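Arm won't release the rod in sim, then whole thing jitters and faults out

Posted by Khrystyna-Mariia Ostapchuk, 22 Jul 2020
275 views | 3 shares | 2 answers

Hi all. Running a pick and place job in Dultbridge, arm on a table, thin rod, nothing fancy. Goes down, closes on the rod, lifts, moves over, comes back down to place. Then I send open and the rod just stays with the fingers. Gripper reports open. Next move up, everything starts to shake and I get fault 12 (joint torque limit) and the controller drops out.

Happens maybe one run out of three. Same program, same start pose. Tried a slower descent, no change. Tried restarting Dultbridge, fine for a while then back again.
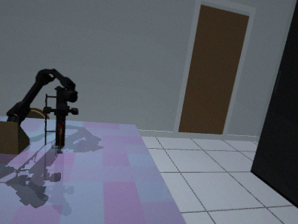 Fault 12 always comes on the first upward move after the place, never on the way down. The log shows the wrist torque climbing before I even send open, so I'm guessing it's pushing into something. I have the fingers going straight down with the rod standing up under them, tip on the table, and that thin black rack is right next to the gripper on the left. Could the wrist be catching the rack? No collision warning in the log but I don't totaly trust it.

Need this sorted before I move the program to the real arm. Don't want it doing that next to people. Thanks

2 comments

Semeniuk
12 helpful votes

Had nearly the same thing. Check your place height first. If the target is even a hair below the tabletop the solver keeps shoving the rod down and the force has nowhere to go. You command open, the fingers move a tiny bit, rod is still wedged, then you pull up and it all lets go at once. Torque spike, fault.

What I'd do:

Raise the place target 2 mm. Let it drop that last bit.
Wait for the finger position to settle after open. Don't go by the "open" flag, that only says the command was accepted.
Look at friction on the fingers. Mine was set silly high from an old test and thin parts stuck like glue.
Put a torque check before the retreat. If the wrist is over your normal number, stop there and don't move up.

About the rack, turn its collision off for one run and see. If the fault still shows up it's not the rack. Turn it back on after!! I forgot once and drove the elbow clean through a fixture for a whole afternoon before I noticed.

And please don't raise the torque limit to get rid of 12. It'll run in sim and then bend something for real.

Batdale

just reinstall, worked for me on the old version. or use a fatter rod

Khrystyna-Mariia Ostapchuk (original poster)

Place height was low, yes, my table offset was wrong from the import. Raised it and added the settle wait. Had the rack off for one run with the old height and it faulted anyway, so not that. Did 12 runs since with the rack back on, no fault. Havent touched friction yet. Rod can't be fatter, it's the part.

Leaving this open till I try it at low speed on the real one with the cell closed.

Related
Fault 12 after tool change, no load
Flellell gripper says open but fingers not moving
E-stop reset loops forever
Table offset wrong after import
Joint jitter at low speed, how much is normal

3786 members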